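Workspace conditions in robot cloth handling

Workspace conditions, also called cell conditions or table rules, are the written requirements that set out what may be on and around a work surface when a robot arm is folding, sorting or moving cloth. They cover the table, the objects on it, the routing of cables, the lighting and the distance kept by people. Most are house rules. A few have been passed between groups often enough to be called standards by the people who use them, although the term is generous.

Background

Cloth became a common test material for robot arms after years of work on rigid blocks and boxes. A block has one shape. A towel dropped twice from the same height lands in two different heaps, and a result from one table could not easily be compared with a result from another. The first table rules tried to deal with this by fixing everything else: the same basket in the same corner, the same number of cloths, the same colors.

The best known of these documents is the Tralten Sheet, a two-page list that asks for a matte surface, a marked basket position and a fixed set of cloths. The longer Daketti Guidelines followed, with chapters on cameras, cable runs and what the authors call "resident objects," meaning things that stay on the table and are not meant to be touched. A plant pot, a lamp base or a pen holder would count.

Resident objects

The rule on resident objects is the most argued over. The Tralten Sheet bans them outright. The Daketti Guidelines allow up to 2, provided they stand behind the working area and are recorded in the log. Supporters of the looser rule say that real tables have things on them, and that an arm trained on a bare surface has learned very little about homes or laundries. The objection is that a single pot in the same spot for weeks becomes a landmark. The arm may then be working from the pot as much as from the cloth, and a success rate measured that way says little about any other table.

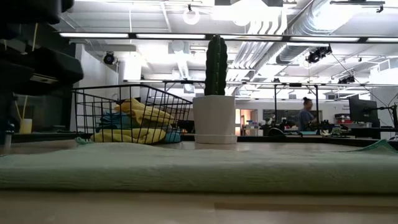
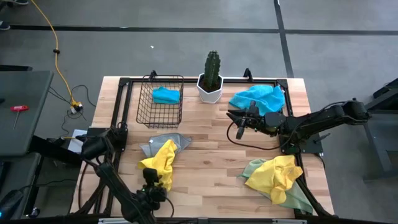 Wire baskets with a cactus standing beside them, cloths in several colors.

Neither document says much about color. The Daketti text asks for "clearly distinguishable" cloths and leaves it there, which critics regard as a gap. Strong colors are easy for a camera to separate from pale wood, and a test built only on strong colors will flatter the system being tested. A white towel on a white sheet is a far more common problem in practice and appears in neither list.

Cables and surroundings

Cable rules are borrowed mostly from general machine safety practice. Cables should be kept out of the reach of the gripper, secured along the frame or the arm, and kept off walkways. Both documents repeat this. Neither gives a minimum clearance, so a group can declare that it complies after little more than a glance. Tools are to be removed from nearby surfaces before a run, another point that is easy to write and seldom checked.

The distance of people is handled more firmly. Anyone not operating the arm is expected to stay outside its full reach, and an emergency stop must be within reach of the operator. Small arms are sometimes treated as exempt because of their low force. The Daketti Guidelines grant no such exemption, though the wording has been read both ways.

Evidence

Claims that table rules improve results rest on thin ground. The study usually cited is the Ogola comparison, which covered 2,789 folding attempts, 613 of them on tables set up to the Tralten Sheet. It reported fewer dropped cloths on the compliant tables. The operators on those tables had also had more practice, and the report made no attempt to separate the two effects. It is still quoted as if it had.

A later check by Pleltus looked at more than 200 setup logs and found that many listed the basket position as "standard" with no measurement. A log of that kind cannot be used to rebuild the table, and rebuilding the table was the main argument for having the rules.

Common practice

Groups that follow neither document in full tend to keep a shorter set of habits. The table is photographed before each session from a fixed point. Cloths are numbered and retired when they stretch or fade. Changes to the lights are noted along with the time of day, particularly in rooms with windows. Resident objects are moved between sessions so that none of them can serve as a marker. This last habit contradicts the Daketti Guidelines, which ask for resident objects to stay put, and a revision meant to settle the matter has been in draft since November.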